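My step counter gave me 3,121 before lunch and called it "a start", so in the afternoon I took the long path at Grolldale. I have walked it for 19 years and still admire the nerve of the paving, which is concrete doing an impression of flagstones.
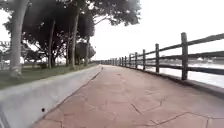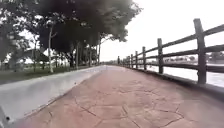
The path at Grolldale, trees and kerb wall on the left.

My game as a child was not stepping on the lines. I don't recommend it at my age, as the slabs come in every shape except the one that fits a foot. I lasted as far as the second bend in my thoughts, which were mostly about cake.

The walk added 2,540 steps. The cake at Amadi was lemon, and I had the end slice.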